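Pankaj Kandpal had been going to the summer procession in Prirnberg for 50 years before anyone asked him to write about it. He grew up three streets from the church, moved away for work, and came back every July with a bag and a pair of black shoes that he keeps for the occasion. His guide to the town's feast days runs to 62 pages.

We met in the kitchen of the guesthouse where he stays, a little after 9 in the morning, with the street outside already closed to cars. The procession leaves the lower gate at 6 in the evening and takes until dark to reach the chapel on the hill.

"It's less than a mile," he said. "People see that on the map and think they can catch the end of it after dinner. Then they get there and the road is full and they can't get through."

The statue is carried by teams from the old trades: bakers, masons, rope makers. There are no rope makers left in town, so their places go to families who can show a grandfather on the roll. Kandpal's family were masons. He carried for several years, on the left side, until his shoulder gave out.

"You don't see anything when you carry," he said. "You see the neck of the man in front. I had to stop before I found out what the candles looked like from the side of the road."

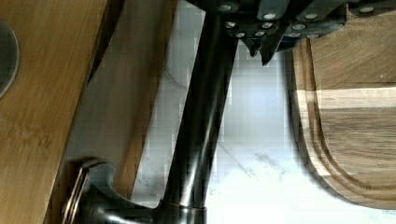
Where should a first-time visitor stand to watch?

At the bend below the school. The teams rest there, so the statue stays in one place for several minutes, and the wall on the uphill side is low enough to sit on. Kandpal gets there by 5.

He is less keen on the main square, where the town now puts out 80 chairs for paying guests. The seats are comfortable, he said, but the band stops playing before it reaches them and starts again on the far side. Visitors who have paid for a chair hear mostly feet.

Ritu Rana, who runs the guesthouse, sends her guests up to the bend too. She moved here from Jeninholm and had never seen a procession before her first summer.

"I thought it would be like a parade," she said. "I waved. A woman next to me took hold of my hand and put it down."

She serves supper late that night and leaves soup on the stove for anyone who walks the whole route. Rooms facing the street are usually taken by spring. The ones at the back are quieter and cheaper, and you can still hear the bells.

Kandpal is now working on a second guide, about the winter feast, when the same statue is taken only as far as the church door and back. He expects it to be a good deal shorter.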